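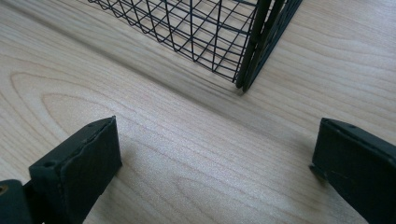
Every year I get asked whether a machine will be doing the tidying by next year, and every year I say no and get called a grump. This year's question came with a sales flyer from Tillska, who want to put an arm in the packing room at our Brasville site and would like us to think of it as the first step toward one in every kitchen. Fine. Let's talk about a kitchen job, then. A black wire mesh basket sits on a pale wood tabletop, and two blocky black fingers are open in front of it. Pick it up and put it on the shelf. A child of 3 does that without being asked (well, without being asked twice). For a gripper, a wire basket is an awkward customer. You can see the table straight through the mesh, so a camera has to decide what is basket and what is wood behind it. The thin wires give it very little to hold. The thicker rods at the corner are the sensible place to grab, and you and I would go for them without a thought, but somebody has to get that idea into the machine.

The flyer has a figure in it, and I will give them credit for printing it. In June they ran 1,935 pick-and-place attempts with household goods at their Prekham workshop. What they left out is how many went right the first time, how many needed a person to step in, and what the goods were. Sponges and tennis balls are one thing. I wrote and asked. The reply said the results were "very encouraging" and attached the same flyer.

We did get a demonstration, and I went. The Yeo, as they call this model, cleared 7 items off a bench in nearly 30 minutes. It was careful, I'll say that. It was also stopped twice so that an engineer could turn a mug around to face the right way. If I have to stand next to the thing and arrange the mugs, I may as well put them in the cupboard.

On the shop floor I can see more of a case. Same box, same height, same spot on the belt, all shift long - a machine will do that and not complain about its back. The trouble starts when the box arrives dented, or someone has left a roll of tape on top. Our packing room has a lot of dented boxes.

So my vote at the next meeting is to wait. I'd like Tillska to come back with a full count of the misses, and to let us choose the objects. I will bring a basket, a wet dishcloth and a bag of onions. If it puts all of them away while I drink a coffee on the other side of the room, I'll sign the order myself.

19/07/2022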